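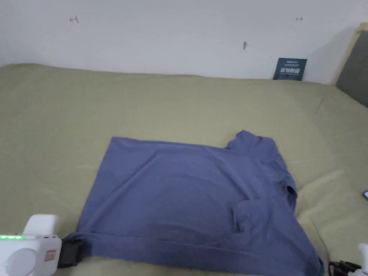

슬라이드 1. 양손 그리퍼로 티셔츠 접기, 머리 쪽 카메라 시점

발표자 노트: 손에 드는 그리퍼로 모은 옷 접기 시연에서 구간 경계를 찾는 방법

표지는 짧게 넘어갑니다. 오늘 말씀드릴 내용은 Zerura 프로젝트 중에서 데이터 정리 쪽입니다. 정책 모델의 구조는 뒤에서 한 장만 다루고, 시간 대부분은 긴 시연을 어디서 자를 것인가에 씁니다. 질문은 중간에 하셔도 됩니다.

슬라이드 2. 문제

옷 접기 시연은 한 번이 깁니다. 펼치고, 모서리를 잡고, 넘기고, 다시 잡습니다. 이걸 통째로 학습에 넣으면 모델은 앞부분의 펼치는 동작에서 오래 머뭅니다. 저희 첫 모델이 그랬습니다. 옷이 이미 충분히 펴져 있는데도 계속 가장자리를 잡아당겼습니다.

그래서 시연을 구간으로 나누고 구간마다 목표 상태를 붙였습니다. 사람이 직접 나누면 결과는 좋지만 느립니다. 그리고 라벨을 붙이는 사람마다 자르는 위치가 다릅니다. 어떤 사람은 손가락이 닫히는 순간에 자르고, 어떤 사람은 천이 들리기 시작할 때 자릅니다.

(여기서 잠깐 멈추고, 청중 중에 라벨링을 해 본 분이 있는지 물어볼 것)

슬라이드 3. 데이터

수집한 시연은 265개이고, 여기서 나온 구간은 3,314개입니다. 모두 양손 시연입니다. 시점은 두 종류를 씁니다. 머리 쪽 카메라는 옷 전체의 모양을 보고, 그리퍼에 달린 카메라는 손가락 끝 근처를 봅니다. 두 영상은 시간을 맞춰서 저장합니다.

배경은 일부러 치우지 않은 것도 섞었습니다. 배경이 너무 깨끗한 데이터만 쓰면 다른 방에 갔을 때 성능이 떨어졌습니다. 다만 시트와 옷의 색이 비슷한 시연은 이번 집계에서 뺐습니다. 천의 윤곽을 뽑는 단계가 아직 약합니다.
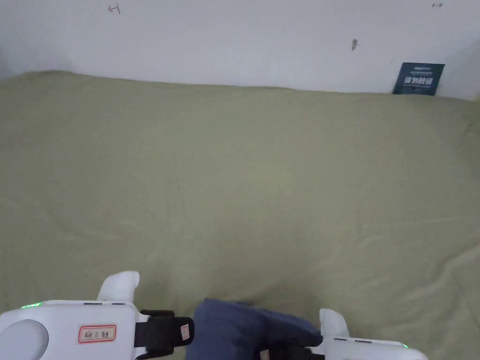
다음은 그리퍼 간격입니다. 저희가 경계를 찾을 때 제일 먼저 보는 신호가 이 값입니다. 간격이 줄었다가 일정해지면 잡은 것으로 보고, 다시 커지면 놓은 것으로 봅니다. 단순한 규칙인데 예외가 꽤 있습니다. 천이 얇으면 잡았을 때와 빈손으로 닫았을 때의 간격 차이가 작습니다. 뭉친 천은 반대로 간격이 덜 줄어든 상태에서 멈춥니다. 그래서 기준값 하나로는 부족했습니다.

슬라이드 4. 방법

신호는 3개를 씁니다. 그리퍼 간격, 두 손의 속도, 그리고 머리 쪽 영상에서 뽑은 천 윤곽의 변화량입니다. 각 신호에서 경계 후보를 따로 뽑은 다음, 시간상 가까운 후보를 묶습니다. 한 묶음 안에 서로 다른 신호가 2개 이상 들어 있으면 경계로 인정합니다.

묶음의 폭은 Tsuji라는 내부 도구로 정합니다. 라벨이 있는 시연 일부를 넣으면 사람이 자른 위치와 가장 잘 맞는 폭을 찾아 줍니다. 옷 종류마다 폭을 다르게 두는 것도 해 봤는데 차이가 작아서 지금은 하나로 통일했습니다.

한 손만 움직이는 구간은 따로 처리합니다. 한쪽이 천을 누르고 다른 쪽이 넘기는 동작에서는 누르는 손의 속도가 거의 0입니다. 두 손의 속도를 평균 내면 경계가 묻힙니다. 손별로 계산하고 큰 쪽을 쓰는 것으로 바꿨습니다.

슬라이드 5. 결과

(그래프의 세로축부터 설명할 것. 지난 발표 때 축을 헷갈린 분이 많았음)

비교 대상은 그리퍼 간격만 쓴 방법과 사람 라벨입니다. 간격만 쓰면 경계가 너무 많이 나옵니다. 고쳐 잡는 동작이 전부 새 구간이 되기 때문입니다. 신호를 합치면 이런 짧은 구간이 대부분 앞뒤로 합쳐집니다. 사람 라벨과는 접는 동작의 시작에서 잘 맞고, 끝에서는 덜 맞습니다. 접은 뒤에 손으로 천을 펴는 동작을 어느 쪽에 넣을지가 사람끼리도 갈립니다.

이렇게 나눈 구간으로 학습한 모델은 앞에서 말한 가장자리 당기기를 덜 반복했습니다. 소매 쪽은 아직 안 됩니다. 소매가 몸판 위로 말려 올라오면 윤곽이 작아지는데, 이걸 접힌 것으로 잘못 읽습니다.

슬라이드 6. 실패 사례

빠르게 움직이는 구간에서는 그리퍼 카메라 영상이 많이 흐려집니다. 처음에는 이런 프레임을 버렸습니다. 그런데 버리고 나니 털어서 펴는 동작이 거의 남지 않았습니다. 지금은 프레임을 남기되 경계 판정에는 쓰지 않고, 그 시간대의 판정은 간격과 속도에 맡깁니다. 학습 입력으로는 흐린 프레임도 그대로 들어갑니다.
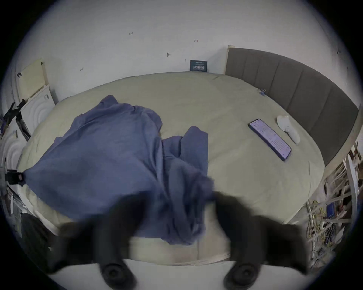 슬라이드 7. 다른 장소로 옮겼을 때

Balletti 실험실에서 같은 절차를 한 번 더 돌렸습니다. 묶음 폭은 다시 맞추지 않았습니다. 경계 위치는 크게 흔들리지 않았고, 문제는 조명 쪽에서 나왔습니다. 창가에서는 그림자가 천 윤곽에 붙어서 변화량이 실제보다 크게 나옵니다. 이 부분은 윤곽 추출기를 바꿔서 다시 볼 계획입니다.

슬라이드 8. 남은 일

수건과 바지를 추가합니다. 바지는 다리 두 쪽을 겹치는 단계가 있어서 구간 이름을 새로 정해야 합니다. 라벨 도구는 Cavudent로 옮기는 중이고, 6월에 기존 라벨을 변환합니다. 변환 후에는 구간 번호가 바뀌니 예전 번호로 작업하시는 분은 먼저 알려 주세요.

(시간이 남으면 슬라이드 4로 돌아가서 묶음 예시를 한 번 더 보여 줄 것. 시간이 부족하면 슬라이드 7은 건너뛰고 바로 질문을 받을 것)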